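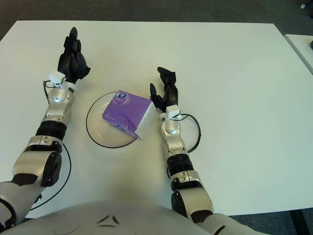
1/ Notes on laying a small tea table with a matte white top. Cups go elsewhere. I'm only dealing with the plate and the tissues.

2/ Plate is round, white, thin black rim. On an off-white surface the black line does most of the work. A plain white plate on a white table is hard to find with your elbow until it's too late.

3/ Tissues, in purple plastic, were going to sit on the plate as a sort of tray. Problem: the pack is a cube and overhangs the rim as soon as it's turned on an angle. Square to the table edge is better.
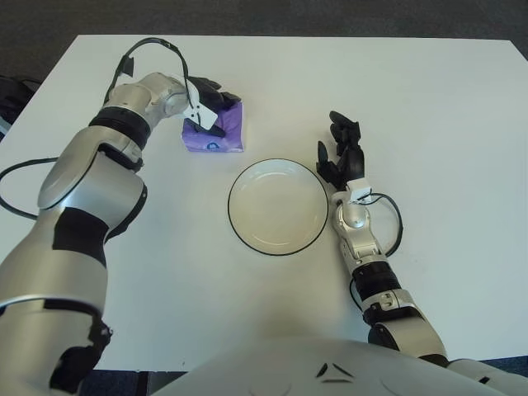 4/ Off the plate, then. The plate stays near the centre and the tissues go to its left, on the bare table. Soft plastic crinkles when you grip it from the top, so lift from the sides if you care how the wrapping looks.

5/ Rezaul Fakir asked about a proper cover for the tissues. Vovow does one in grey felt. Mine measured 4 mm too narrow and went back in January.

6/ Matte tops still pick up glare from overhead lights. Colour temperature makes little difference. Moving the lamp did help.

7/ Next thread: napkins.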